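Open day at the Bralwood furniture works, 9/28/22

The coach left us at the wrong gate, so the tour began with a brisk walk round the bins. Bralwood makes tables for Sundale and a few smaller shops, and once a year it lets the public in to breathe the sawdust. Tickets were 4 pounds, tea included, biscuit extra.

We had the saw hall first, where ear defenders made the guide's talk restful. Then came the finishing room, and I perked up. I had expected shine. What they like is a low sheen, and you are told to crouch and look along the top towards the light, which 28 adults duly did – some of them needing help to get back up.

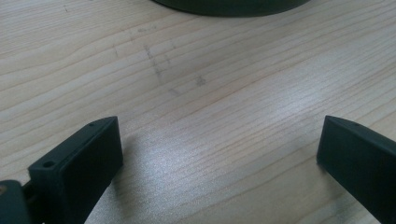
Pale tabletop with a wavy grain, light scuffs or smudges and all.

I liked the grain best where it bunches up and curls into long loops. A man beside me said it looked like a map of somewhere hilly. His wife said it looked like a table.

The showroom is at the end, naturally, next to the tills. A dining table was nearly 3000 pounds, so I bought a tin of Vorka wax and was back on the coach by the time they had found the right gate.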